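Arm stops with a collision fault just above the table when picking up chip bags

posted by gridlock_bench, 9:40 pm

We have a two-arm bench setup, Morik arms running on a Tralline controller. The job is sorting bags of snacks into open cardboard boxes, with foam cubes mixed in as the other parts. The table is white with a black line grid on it. One arm keeps tripping a collision fault on the way down to a bag. It stops just above the table and the fault log says excess force on the wrist joint. The other arm runs the same program and doesn't do it. 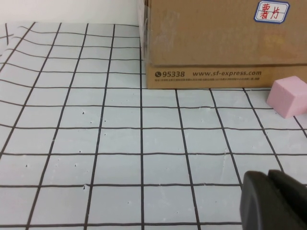 It never faults on the cubes. I ran it 20 times on bags and got the fault 16 times. The payload setting is the same on both arms. I already swapped the gripper and it made no difference. Restarting clears it for a while, then it comes back.
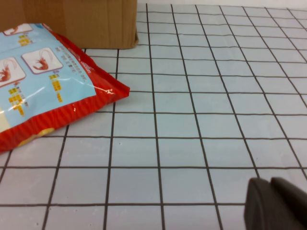

The fault threshold is at 1,000 in the controller's own units, which is how it came. Somebody at work wants to set it to 3,000 and move on. I don't love that, as people reach over this table to reload the boxes.

baltetti_owner

Don't raise it to 3,000. That limit is what stops the arm when it hits a hand. If people reach in there, leave it alone and stop both arms before anyone reloads.

Check the cable first. I had this on a Baltetti arm. With the wrist turned for a flat part, the cable pulled tight and the joint read the pull as a hit. For cubes the wrist stayed straight and it was fine. Stop the program, turn the wrist by hand to the bag angle and feel whether the cable goes stiff. If it does, move the clamp back and give it more slack. Then redo the zero on the force reading with the arm in a neutral pose.

rmk77

same thing here, new cable fixed it

pallet_jack_ed

Could also be the table height. A bag is a lot thinner than a cube, so the arm goes lower for it. If that arm's base is off a little, the fingers get there early. Touch off at all the corners of the table and compare with the other arm. If the sheet on top is lifting anywhere, stick it down before you measure. We use the Rezaei touch-off block but any flat block of known height will do.
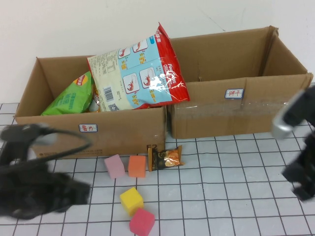

gridlock_bench

Can I keep running the good arm while I check the cable on the bad one?

baltetti_owner

Only if you can't reach into its area from where you're working, and on a bench that size you probably can. Stop both and lock out the power before you touch the clamp. To turn the wrist by hand, use the brake release the way the manual says, with the arm supported so it doesn't drop.

gridlock_bench

OK. I'll do the cable tomorrow and the corners after that. Threshold stays where it is.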